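### 3.2 Collecting the demonstrations

All demonstrations were recorded at two sites, Clesitz and Oltbridge, on the same two-arm setup. The table and the walls around it are white, and the lighting was left alone for the whole collection period. Operators drove both arms by hand control and were told to work at whatever pace felt comfortable. We did not ask for fast episodes. Early trials in September had shown that hurried operators tend to close the gripper before it has settled over the object, and the policy copies this.

The hat task uses soft items that change shape when they are gripped. Each episode starts with hats on the table and a clear plastic tray, and the operator may use either arm or both. Starting positions were changed by hand between episodes, including starts where a hat already sits in the tray and has to be taken out again. 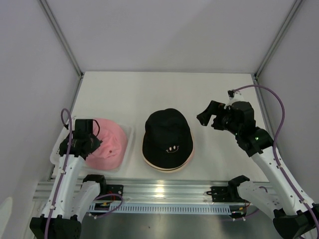
Figure 4. Two-arm workspace during the hat task, with a pink cap in the tray and a black bucket hat beside it.

Episodes were kept if the operator marked them as finished and a second person agreed after watching the recording. Episodes with a dropped hat were kept as long as the operator recovered without outside help – these turned out to be useful in training, and we return to them in Section 7. Recordings with missing joint readings were thrown out. After this step the hat set held 1548 episodes from 12 operators.

Labels were added in Pestevico, our in-house annotation tool. Each episode received one sentence naming the hat and the goal, plus a mark at every grasp and release. Where the two annotators placed a mark differently, we took the earlier one. The Magalhães set, which we use only for testing, was labeled in the same way but by different people.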